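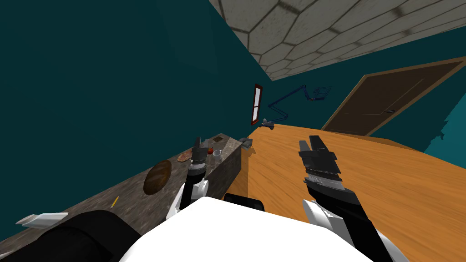

Bureau avec lampe articulée bleu foncé, près d'une porte en bois. Rendu de synthèse.

Drunum – corpus de lettres commerciales portugaises et françaises

Version du August 28, 2023

Drunum rassemble 700 lettres de négociants transcrites à partir des registres de la maison Meireles, qui expédiait du liège, du sel et des fruits secs vers plusieurs ports français. Les registres sont des copies à la presse, souvent pâles, parfois illisibles au verso. La transcription a été faite par Ermelinda Godinho. Cristóvão Azevedo s'est chargé de l'encodage et des scripts de conversion.

Contenu

lettres/ : une lettre par fichier, en texte brut UTF-8
meta.csv : identifiant, lieu d'envoi, destinataire, langue, numéro de registre, folio
noms.csv : formes normalisées des noms de personnes et de navires
regles.txt : règles de transcription

Les lettres proviennent de 6 registres. Plus de 300 sont en français, les autres en portugais. Quelques-unes passent d'une langue à l'autre au milieu d'un paragraphe – elles portent le code « mul » dans la colonne langue et sont rangées avec la langue de la formule d'appel.

Transcription

L'orthographe d'origine est conservée, y compris les accents manquants. Les abréviations courantes (Mr, Cie, V.S.ª) ne sont pas développées. Les autres le sont entre crochets. Un mot illisible est noté [...], une lecture douteuse est suivie de [?]. Les ratures n'ont pas été relevées dans le registre 2, transcrit avant que les règles soient fixées.

Les montants sont laissés tels quels. Attention au signe $, qui sépare les milliers de réis et ne désigne pas le dollar.
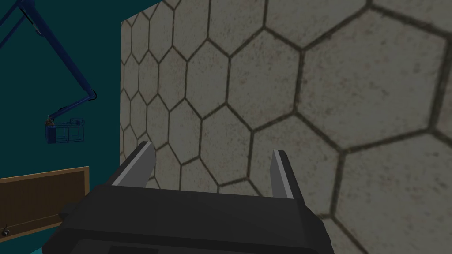

Vue rapprochée, gris anthracite. Rendu de synthèse.

Utilisation

Le fichier meta.csv utilise le point-virgule comme séparateur. Sous tableur, importer la colonne folio comme du texte, sans quoi « 12v » et « 12 » sont mal triés. Les identifiants ont la forme R3-041 : registre, puis rang dans le registre.

Le script compter.py donne les fréquences par langue. Il demande Python 3.8 et n'a pas d'autre dépendance.

Limites connues

84 lettres n'ont pas de date lisible. Le champ est vide, aucune date n'a été restituée par conjecture.
Les lettres reçues manquent : seul le courrier au départ a été copié.
Le registre 5 s'arrête en novembre, au milieu d'une affaire d'avarie avec la maison Salen dont la suite n'a pas été retrouvée.
« Dillthorpe » désigne tantôt un courtier, tantôt son navire. La distinction est faite dans noms.csv quand le contexte le permet.
L'accord entre relecteurs n'a pas été mesuré. Chaque lettre a été relue une fois.

Licence

Transcriptions et métadonnées : CC BY 4.0. Scripts : MIT.

Citer

Godinho, E. et Azevedo, C., Drunum, corpus de lettres commerciales de la maison Meireles, 2023.

Corrections

Indiquer l'identifiant de la lettre, la ligne et la lecture proposée. Pour le registre 2, préciser aussi le folio – la numérotation y saute deux fois.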